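4.2 Swapping the fingertips

Before I get to the numbers, I should say how we ended up comparing fingers at all. Dinesh D'Souza and I had been blaming our controller (we call it Stesis) for most of the failed drawer pulls, and I was all set to retune it again. Then Nadine Karam went through the logs from Trolludham and noticed that the failures bunched up near the end of each session, whichever gains we'd picked. So in April we left the gains alone and changed the fingers!

We tried 2 sets on the same pair of arms. The Amato set is smooth, and the Gonder set has a crosshatched face with a long slot down each finger. Everything from here on uses the Gonder set. 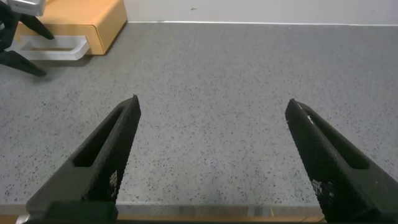
Figure 4. Textured fingers, open, seen from the right wrist camera.

I like the wrist view a lot for judging how wide the fingers are before an approach, but it's pretty poor at telling you whether the other arm is lined up with the handle. At that range the far gripper is small, and our pose estimate for it wobbled more than I'd hoped. We ended up weighting the head camera more heavily for the first part of each reach and handing over to the wrist close in.

The task itself is simple: pull the drawer by its white loop handle, then deal with the blue cloth. The cloth was Dinesh's idea, and it's a mean one (soft, lumpy, a different shape every time you drop it).

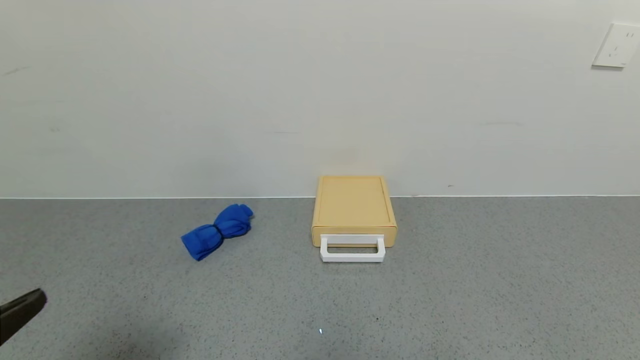

We ran 419 attempts in all, with a break every 40 so we could wipe the fingers and redo the hand-eye calibration. Smooth fingers did fine on the cloth and slid on the handle. Textured ones held the handle much better, though they sometimes hung on to a fold of fabric after opening, and I had to add a little shake to the release. I haven't tuned that shake at all yet, so please read the cloth release times in the next section with that in mind.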